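Shakuntala Rawat
10/19/25

1/ Our shop packs gift boxes. Small ones, mostly sweets, a few with tea. I've been asked to put "automation" in next year's budget and I've now read three quotes, so here is a long grumpy thread about what I think of them.

2/ Quote one is from Movetti. 3,265 for a two-arm bench setup, "ready to sort." I asked what it was ready to sort. Got a PDF back. The PDF has a lot of blue gradients in it and does not mention candy.

3/ Quote two is Vindora, 1,610, parts and printed pieces, you put it together yourself. Cheaper, sure. But whoever builds it is not packing boxes that week, and I didn't see a line for that. I added one myself and the gap got a lot smaller.

4/ Quote three is a rental through Kushwaha, 195 a month, minimum term not stated until page four. I'll let you guess how I feel about a minimum term on page four.

5/ Somebody replied to my last thread saying cheap arms are "basically solved" for pick and place. Okay. Pick what? Place where? Our job is wrapped sweets of different shapes into the right container. The container doesn't move. The sweet is slippery and has a tail.

6/ This is the kind of job I mean. One truffle in red foil, two bowls, a pointed gripper on each side.

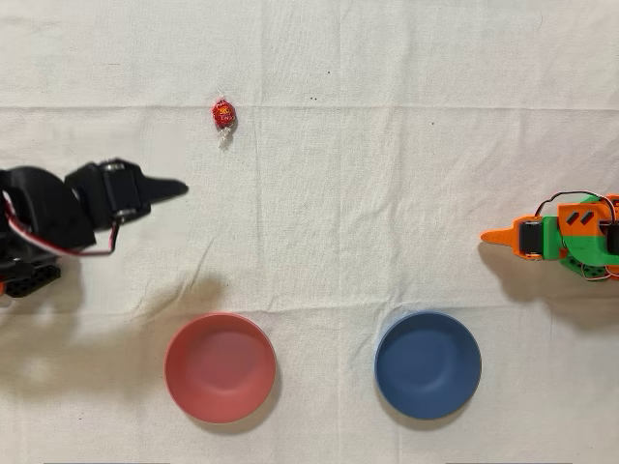

7/ What I'd want to know before paying for that

Can it take the ball end without denting the chocolate? Can it take it by the twist of clear plastic, and does the twist hold? Does it know which bowl? I asked all three sellers. Two sent me links to videos of blocks. Blocks are not chocolate. Blocks don't have foil that shines back at you under a work light.

8/ Also look how much bare cloth that one candy gets. My real bench has a tape gun, a stack of flat boxes and somebody's coffee on it. If the machine needs a clear white surface to do the job, then I'm also buying a table, and a rule about coffee, and I have to enforce the rule.

9/ The budget lines that weren't on any of the quotes, in the order I thought of them, which was mostly at 11 at night:

spare servos
spare fingers
a second power supply
lighting
the table (see above)
hours for whoever has to sit with it

10/ I put 200 down for spares and was told by Imell (they resell this stuff, so grain of salt both ways) that it was low for two arms in daily use. First seller to tell me to expect to spend more on something boring. I trusted them slightly more after that and then remembered they sell the spares.

11/ On one arm vs. two. Everybody quotes two. For moving one wrapped candy into one of two bowls I can't see why I need a pair, unless each covers its own half of the table. If that's the reason, say so, and tell me what happens to a candy that's sitting in the middle. I asked Movetti. "Coordinated workspace." That's a phrase, it isn't an answer.

12/ To be fair, there are tasks where I'd want both. Holding a box flap down while something goes in. Opening tissue paper. If a seller showed me tissue paper I'd sit up. I have asked for tissue paper. No tissue paper yet.

13/ And please stop quoting me a success rate with no count behind it. How many tries? Same candy every time, put in the same spot? Did a person set it back up after each one? That person is my labor cost, and she's the one I was supposed to be freeing up.

14/ Someone will ask why I don't just wait a year. Because the budget form has a box for it and the box is due in December. An empty box means the money goes to new shelving. We could use shelving, by the way.

15/ Where I've landed for now: no purchase. I wrote in one month of the rental at 195, if they'll drop the minimum term, and the 200 for spares stays in. We use our own sweets, our own bowls, our own bench, and I count the misses myself.

16/ If you've run anything like this on wrapped candy for longer than a demo, tell me how often you had to replace the fingers. Sellers, you can reply too, but bring the tissue paper.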